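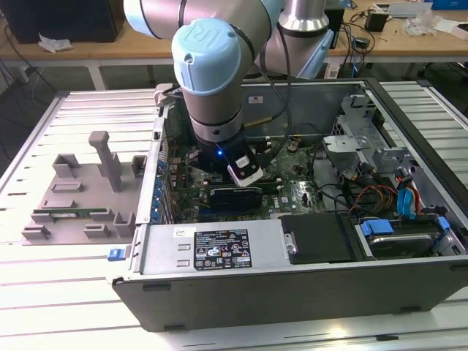 Jendow: shared module missing from run configuration after import
Forum > Build tools and project import > Solved?

gridline_k
Posted 28/04/2023

I have a multi-module project that builds fine from the command line with Lại. When I import it into Jendow, every module shows up in the project tree, including the shared one (holau-common). The editor resolves classes from it and I can click through to the source. But when I start the server from the run configuration I get a ClassNotFoundException for the first class it needs from holau-common.

What I have tried:
- Invalidate caches and restart
- Delete the project folder settings and import again
- Add holau-common by hand under Module Dependencies (it works until the next sync, then the entry is gone)

Is the sync supposed to remove entries I added by hand? And why does the editor see the module when the runner does not?

oldbranch
Yes, the sync is supposed to remove them. The Lại build file is the source of truth and anything you add in the dialog gets overwritten. It has been like this for as long as I have used it.

For the second question, post the dependency block from the server module's build file. My guess is the scope is wrong.

gridline_k
This is from the server module:

dependencies {
 compile-only project "holau-common"
 compile "nomadley-client"
}

I did not write this part. It has been that way since before I joined the project.

oldbranch
There it is. compile-only means it is on the classpath when compiling and left off when running. The editor uses the compile classpath, so it looks fine there. Change it to compile and sync again.

tabs_or_else
I don't think that is the whole story. He said it builds fine from the command line. If he also runs it from the command line and it works, then the scope alone can't explain it. Does it run outside the IDE?

gridline_k
It does run. We use "lai serve" and the server comes up with no errors.

oldbranch
"lai serve" packages everything first and runs from the package. That is a different classpath from the one Jendow puts together. Still a scope problem.

tabs_or_else
Packaging should leave out compile-only dependencies too. If the classes are in there, something else is pulling them in. I would look at that before changing a build file other people depend on. Can you print the runtime tree for the server module?

gridline_k
OK, I ran the tree command. It is 1,605 lines, so I won't paste all of it. I searched for holau-common and it is there, under nomadley-client:

nomadley-client
 nomadley-core
 holau-common (published, not project)

So "lai serve" is using a published copy from our internal repository and not the one in my source tree?

tabs_or_else
Correct. Nomadley brings in a released build of holau-common. On the command line you get that copy. In Jendow, the import sees a project module with the same name, swaps the published one for the project one, and then applies the compile-only scope to it. So you end up with neither at runtime.

It also means that any change you make in holau-common is not in what you run with "lai serve". You may want to check that.

gridline_k
I just did. I added a log line to a class in holau-common and it does not print with "lai serve". That explains a bug I spent most of last week on.

oldbranch
Fair enough, I missed the published copy. I would still change it to compile. That way both the IDE and the command line use the project module and you don't have to think about it.

tabs_or_else
I would go the other way. Someone put compile-only there on purpose, most likely so that the server always ships with the released version. If you change it you may ship unreleased code. Ask your team first. In the meantime you can turn off "Replace published artifacts with project modules" in the Lại import settings. The IDE will then behave like the command line.

oldbranch
That setting applies to the whole project though. With a large project you lose navigation into source between modules, and you have to attach sources yourself.

gridline_k
We have 132 modules, so I would like to avoid that.

mugwort
Same problem here with Jendow 8. You can limit the replacement per module. Put this in the settings file at the root and sync:

import.replace.exclude = holau-common

Navigation keeps working for everything else. You have to sync 2 times before it takes effect, at least on my machine.

gridline_k
That works. The server starts from the run configuration now. I have asked the team about the scope – the answer so far is that it was meant to be temporary and should be changed to compile after the May release. I will leave the exclude line in until then.

oldbranch
Remember to take it out when you change the scope, or you will be running the published copy in the IDE again.

fennel_dev
Does the exclude line accept wildcards? We have several modules starting with the same prefix.

mugwort
Not in my version. I list them separated by commas.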